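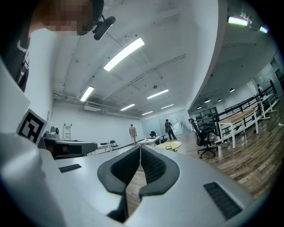
Smallholders' meeting, August, minutes as scribbled by me (Inês Torres)

We started at 2 because Américo Falcão was still getting his hens in, bless him!

Last minutes: agreed, once I'd fixed the spelling of Haro Lane.

Hay. Américo has had 114 bales off the top field, which is cracking for such a dry year. I've put my name down for 14 (the goats will be thrilled) and the rest go to whoever rings him first.

Water. The trough at Serrano is leaking again. I said I'd patch it, Américo said I said that in spring, and he's right, so it's in the minutes now - me, before the next meeting.

Goats. Dudum and Plimus got into the beans twice. I'm very sorry! Two new fence posts agreed, and I'm paying.

Plum day: yes please, same as last year, bring your own buckets. Américo to ask about borrowing the press.

Next meeting at mine, kettle on from 2.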